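Notes for week 5 – collecting demonstrations

Course page for the Robot Learning Lab. Section leads: Chae-won Joo (mornings), Jong-dae Seol (afternoons). Typed up fast after lecture, send corrections to Jong-dae.

Left over from last time

Couple of people asked why we can't just keep training on the starter set. You can, for homework 2. For the project you need your own. The starter set has one box, one start pose, one operator (me), and the policy you get out of it does fine until the box is turned a bit and then it reaches for where the box used to be. You all saw the plot.

Terms, so we mean the same thing

Episode – one recording, start pose to end pose. One attempt at one task.
Operator – whoever is holding the leader arms.
Observation – camera images plus joint positions plus gripper opening, same time stamp.
Action – the joint targets sent to the arms. NOT the joint positions measured. Mixing these up cost two groups a week last year.
Clutter – things on the table that the task doesn't use.
Reset – putting the table back for the next episode. Counts as work, plan for it.

How many

Each group: 100 kept episodes for the box task by the end of October. Kept means it passed the check further down. In the pilot, Woo-jin Yook recorded 59 in one sitting and kept 53, and he had done it before. Your first sitting will be worse. Spread it over two or three.

All groups pooled we should get to 520 for the shared set, that's the one the final project trains on. Somebody else's bad episodes end up in your training run and yours in theirs. So be picky.

The box task

Two arms, one cardboard box. Both grippers come in to the box from their own side, take hold, turn it square to the near rail, let go, back off. Simple to say. The hard part is the two arms agreeing. If one closes early it drags the box and the other gripper is now in the wrong place, and then the operator chases it, and then your data is full of chasing.

Things that vary between episodes, on purpose:
- angle of the box at the start (small tilts and big ones)
- left/right position
- which clutter is out and where it sits
- operator

Things that must not vary inside one session:
- camera mount. Don't touch it. If you bump it, end the session and start a new one with a new calibration
- control rate
- arm speed limit
- the room lights

Shadows from the arms are fine, leave them. They move with the arms and the policy has to live with them.
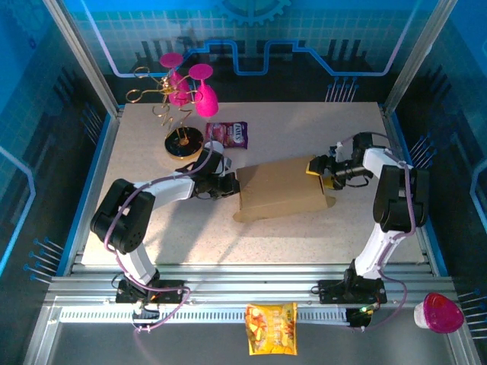
Approach slow, last bit slower. Most thrown out episodes in the pilot were thrown out for contact, finger hits the cardboard at speed, box jumps, operator corrects. Take the elbows out wide before you bring the grippers in, the wrists have more room to turn that way. And watch the cables. They need enough slack for the full reach but a loop that can catch on something will catch on something. Look at both before you hit record, every time.

About clutter. Use shiny things, odd shapes, bright packaging. Stuff you'd find in a kitchen. Sunita Boateng ran the comparison over the summer with a clean table vs. cluttered table and the clean table policy fell apart the first time somebody left a mug out. We'll go over her numbers in week 7. Rules for clutter: nothing that rolls into the arms, nothing open with liquid, nothing you would be sad about. Move it every few episodes, don't just add more.

Pauses

A pause at the start is OK up to a second or so. A pause in the middle is a problem. The model learns that in this spot you stop, so it stops, and nothing in the next observation tells it to go on. If you need to think, think before you start. If you freeze halfway – discard, reset, go again.

Same for fidgeting with the gripper. Open-close-open before the grasp looks harmless and it shows up in the policy as a twitch.

Recoveries

Different from mistakes. A recovery is: grasp slips, operator opens, backs up a little, regrasps cleanly. Keep those, tag them "rec". We want them, they teach the policy how to get back. What we don't want is ten seconds of pushing the box about with one finger. Rule of thumb, if you can say in one sentence what the operator did, keep it.

The check (do it same day)

1. Play the episode back at double speed, all cameras.
2. Does it start and end in the home pose?
3. Any dropped frames? The recorder prints a warning but it scrolls by fast, look in the log.
4. Plot both gripper openings over time. Should be smooth, one close one open each, unless tagged rec.
5. Label it: keep / rec / drop. Don't leave blanks, the loader treats a blank as keep.
6. Second person in the group checks the labels. Not the operator.

Do not delete dropped episodes. Move them to the drop folder. Jae-in Song is using them for her failure detector and she'd like more then she has now.

File names

group_operator_session_episode, all lowercase, no spaces. Upload to the Niline share before you leave the lab. The workcell machine gets wiped at 9 pm and I can't get it back for you.

Write in the session sheet: operator, start time, clutter used, anything weird. "Weird" is useful to us even if you kept the episode. Left arm sounded rough, network hiccup, whatever.

Safety, short version

Two people in the room always. One drives, one has a hand near the stop button. Hands out of the cell while the arms are live, also during reset – disable first, then reach in. Tie hair back. If an arm does something you didn't ask for, press stop and don't try to steer out of it.

Reading for next time

The Jeststead tutorial, parts 2 and 3 (skip the install section, its out of date). Chapter on covariate shift in the course reader. Optional: the Drakano lab notes on two-arm teleop, long but the section on operator fatigue is good.

To hand in

One page per group, your collection plan. Who operates when, what start angles you'll cover, how you pick clutter, who does the second check. Plus three trial episodes with your labels, one of them a drop and why. Bring the page on paper, upload the episodes.

Booking sheet for the cell is outside Chae-won's office. Two hour slots, max two per group per week until everybody has had one.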